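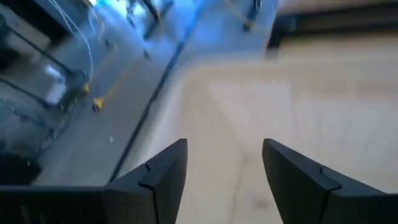
Ob der Greifer denn überhaupt kaputt gewesen sei, wollte Clémence Gilbert letzte Woche nach der Vorlesung wissen, oder ob man der Steuerung den Fehler anlasten müsse. Genau die richtige Frage! Sie trägt uns durch die ganze heutige Einheit, deshalb bitte beim Lesen im Hinterkopf behalten.

Einheit 9: Der stille Greifverlust
Skript zur Vorlesung Robotik in der Montage, Teil Fehleranalyse

1. Der Fall Droltdale

In der Zelle in Droltdale legt ein Arm mit Zweifinger-Parallelgreifer kleine Gehäuseteile von der Arbeitsfläche in eine Vorrichtung. Im Februar meldete die Zelle eine Schicht lang 937 erfolgreiche Griffe. In der Vorrichtung kamen 70 Teile weniger an. Kein Alarm, kein Stopp, im Protokoll alles grün. Aufgefallen ist es erst Märta Åberg beim Abgleich mit der Packliste, an einem Donnerstag kurz vor Schichtende.

Ich finde diesen Fall großartig, weil man an ihm fast alles lernen kann, was in Kapitel 4 noch abstrakt klang. Der Arm fuhr sauber, die Bahnen stimmten auf den Zehntelmillimeter, die Taktzeit war tadellos. Und trotzdem fuhr er immer wieder mit leeren Fingern los.

2. Was die Steuerung glaubte

Der Griff galt als erfolgreich, wenn zwei Bedingungen erfüllt waren:
Schließbefehl quittiert
Wartezeit von 600 ms abgelaufen

Mehr stand da nicht. Die Quittung bedeutet aber nur, dass der Befehl beim Greifer angekommen ist. Über das Teil sagt sie gar nichts. Die Fingerposition wurde gemessen und sogar mitgeschrieben, nur eben nirgends ausgewertet. (Wer das Protokoll aus dem Kursordner plottet, sieht es sofort: zwei Häufungen bei der Endposition, eine bei der Teilebreite, eine ganz nah an null. Bitte unbedingt selbst machen, das ist ein richtig schönes Aha-Erlebnis.)

3. Der mechanische Anteil

Die Finger sind zweiteilig, die Spitze sitzt auf einer breiteren Basis. An einem der beiden Finger hatte sich die Verschraubung gelockert, die Spitze kippte unter Last leicht nach außen. Bei trockenen Teilen reichte die Reibung noch. Bei Teilen mit einem Rest Trennmittel rutschte das Gehäuse beim Anheben heraus, manchmal auch erst beim Beschleunigen. Der zweite Fall ist der gefährlichere: Dann fliegt etwas.

Damit zurück zu Clémences Frage. Ja, der Greifer war defekt. Der Defekt allein hätte aber nach dem ersten verlorenen Teil zum Halt führen müssen. Masanobu Mizuno hat dafür in der Übung den Ausdruck »zwei halbe Fehler« benutzt, den übernehme ich gern.

4. Sicherheit

Verlorene Teile liegen irgendwo, auf der Fläche, in der Bahn, auf dem Boden. In Droltdale griff jemand bei reduzierter Geschwindigkeit in die Zelle, um ein Gehäuse aufzuheben, und der Arm lief in den nächsten Zyklus. Passiert ist nichts, gemeldet wurde es als Beinaheunfall. Merken Sie sich:

Aufheben nur bei sicherem Halt, Pause genügt nicht.
Ein offener Greifer ist kein Zeichen für Stillstand.
Vor dem Wiederanlauf Boden und Fläche kontrollieren, auch hinter der Vorrichtung.
Lose Kabel im Gehbereich gehören mit auf die Prüfliste.

5. Abhilfe

Die neue Griffprüfung vergleicht die Endposition mit der erwarteten Teilebreite, einmal nach dem Schließen und noch einmal nach dem Anheben. Liegt der Wert außerhalb des Fensters, hält die Zelle an. Die zweite Abfrage wird gern vergessen, dabei fängt sie genau die Rutscher! Die Schrauben der Spitzen sind jetzt gesichert und stehen im Wartungsplan.

Offen ist noch, wie breit das Fenster sein darf, wenn die Teile streuen. Vandana Ahuja rechnet dazu in der Übung ein Beispiel mit Daten aus der Zelle Culari vor.

Bis zur nächsten Woche
Protokoll plotten, Schwelle vorschlagen und begründen.
Fehlerbaum zum Fall zeichnen, oberstes Ereignis: Teil fehlt ohne Meldung.
Kapitel 5 bis einschließlich Kraftüberwachung lesen.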